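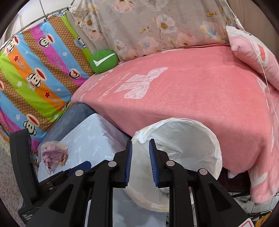 Can a robot tidy a kid's bedroom yet, or should I stop looking?

Last updated 2 November 2018

We use cookies to remember your settings and to count visits. By continuing to use this site you agree to this. Close

Posted by kv_morrow

My daughter is nine and her bed is where everything ends up. Blankets, three or four cushions, things still in their plastic bags from the store, hair ties. I have a bad shoulder and making the bed is the chore I would most like to hand off. I already have a Kuvico robot vacuum and it does fine on hard floors, so I started wondering what the next step is.

I have seen videos of arms folding towels. A cousin says there will be something in stores by Christmas. I could spend 400 dollars without feeling it too much, maybe a little more if it really worked. I don't need anything fancy. Pick things up off the bed, put the trash in a bag, put the small stuff in a drawer, pull the blanket straight. Is there a machine that does this, or even half of it?

Thanks in advance.

Apostolos Dimitriou

No, not for that money, and not for a lot more money either. I work in maintenance at a packaging plant and we have two arms on the line there. They are very good at lifting the same carton from the same spot all shift. In September the carton supplier changed the gloss on the lid and one of the arms dropped 646 of them before we got the suction cups swapped. That was a flat box with known edges. A blanket has no fixed shape, and it never lies the same way twice.

The towel videos are mostly real, but check the corner of the screen for the playback speed. Many of them are sped up a lot. The ones I have seen also start with one towel on a bare table in good light. A bed with a fleece on top of a quilt on top of a sheet is a different job. The machine has to decide where one cloth stops and the next begins, and with printed fabrics that is hard even before it moves anything.

Small things are a separate problem. A scrunchie is soft, so a gripper can close on it without much care, and I would expect that to come early. The trouble is picking it up without taking the cloth underneath with it.

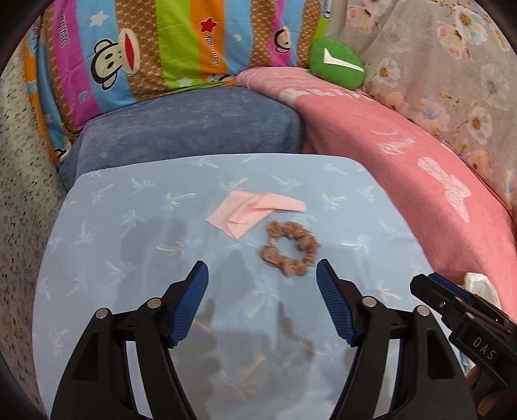

Thin folded cloth is worse. You and I slide a fingernail under the edge and don't think about it. Two rubber pads have to pinch straight down and hope for one layer, and if the pads are too grippy they drag the whole cover into a bunch. Clear plastic bags are the worst of all in my experience – the cameras we use at work see the glare and miss the bag. We tape over the shiny parts when we can, and you are not going to do that at home.

What I would do with the 400 is buy lidded bins and a light comforter she can pull up herself.

dee.h

my sister in law had one of those robot arm kits from Corrigan, 300 dollars. it can pick up a block. that's it

Oskari Lahtinen

I mostly agree with Apostolos, but I would split the chore up, because some parts are closer than others.

Putting small, solid things from a flat surface into a bin: this works in labs now, slowly, and fails often enough that somebody has to stand by. Telling trash from things you want to keep: cameras are decent at naming objects, but a crumpled bag with something inside it could be either, and I wouldn't trust a machine with that choice. Straightening a blanket: I have seen it done on a small bed with one plain cover. Folding and stacking mixed bedding in a real kid's room: I haven't seen it done anywhere.

There is also reach. A bed is wide, and an arm that can get to the far pillow is heavy enough that I wouldn't want it next to a nine year old.

Don't put down a deposit on anything. Wernier was taking preorders for a "room helper" at 628 dollars and the page has had no news on it for months. Benach has a laundry folder, but you have to clip every item in by hand, and by then your shoulder has done most of the work anyway.

For the shoulder, try a fitted bottom sheet and a single duvet with no top sheet. You can straighten it from the foot of the bed with one arm. Store the extra quilt somewhere else until winter.

kv_morrow

Thank you all, I will hold off then. I like the duvet idea. The fleece stays, she won't give it up.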